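Home | Guides | Set-up | Spares | Contact

Tarndale Cell Guide
Section 3: Planning and budgeting before you order

Read this section before you sign the purchase form. It covers one arm, one gripper and one wrist camera on a fixed bench.

3.1 Setting the budget

1. List the parts you want the arm to handle. Write down the heaviest and the smallest.
2. Choose the arm by reach. The short arm covers 500 mm and the long arm covers more, but the long arm needs the heavier base plate.
3. Price the gripper separately. The Dernanel gripper is sold without fingers.
4. Add cabling, the stop button and the guard panels. These are not in the arm price.
5. Keep 16 per cent of the total back for fittings and delivery.

Note: Quotes are held until the end of September. After that, ask Mahnaz Amini in sales for a new one.

3.2 Planning the space

1. Measure the bench and mark the arm's full reach on it with tape.
2. Leave 50 cm clear behind the base for the cable loop.
3. Check that the bench is level and bolted down.
4. Put the control box where the operator can reach the switch without leaning over the arm.

Caution: Do not share a socket between the control box and a compressor.

3.3 Choosing the wrist camera

1. Decide what the camera must do: find parts, read labels or keep a record.
2. Ask for sample pictures taken at your own working distance.
3. Allow for a bench lamp in the price. The camera has no light of its own.
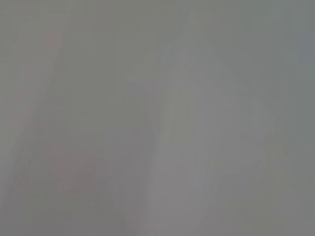

Camera money is best settled after the sample pictures have been looked at on a full-size screen. Set a pass mark first, and judge each picture by the edges it gives you. A pale grey shape on a grey background, with very little contrast and one tone blending into the next, does not give enough of an outline for part finding. If your samples are like that, get a price for the lamp and the better lens together, then ask for a second set before you order.

4. Send the chosen samples to Sem Geerts with the order form. Mark the form "camera, item 66".
5. Keep a copy for the acceptance test in Section 5.

Note: The lens cannot be changed once the wrist cover is sealed.

Related guides
Gisar base plates: sizes and bolt patterns
Section 4: Unpacking and lifting
Dernanel fingers: price list
Section 5: Acceptance test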